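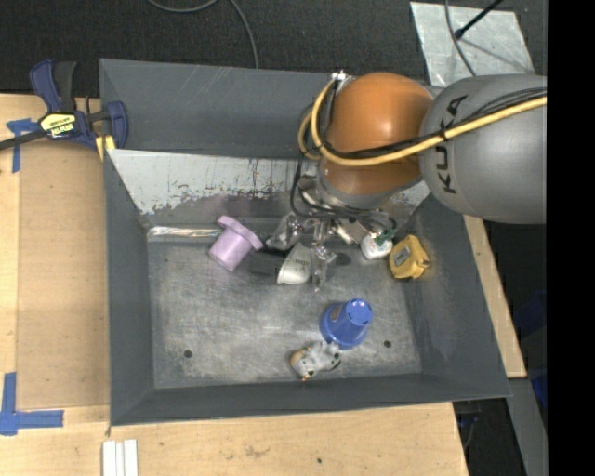
3. Lab 4: Picking from the bin

Teams work in pairs on the KUKA arm. Zlata Hutsuliak holds the booking sheet; a slot is 52 minutes and includes setup and shutdown.

3.1 Before the run
Check that the clamp at the bin corner is tight. Do not move the bin once the base frame has been taught -- if it shifts, reteach it. Look over the hose and cables at the wrist and jog joint 6 through its full range at low speed.

3.2 Task
Each team makes 9 pick attempts per object set. The set mixes cups with smaller, irregular items. Cups lying on their side are to be gripped across the body, never by the rim. An upside-down cup may be approached from directly above. Objects near a side wall need a tilted approach; keep the wrist collar clear of the sloping side.

3.3 Limits
Approach speed inside the bin: 200 mm/s maximum. Any contact with the bin floor ends the attempt and is logged as a fault, code 9.

3.4 Logging
Record object, pose, grasp type and result in the Imeren log sheet. A dropped object counts as a failed pick even if it lands in the tray.

3.5 Report
Two pages, one plot. Due Thu 29 October to E. Manolakis. Late reports lose one grade step.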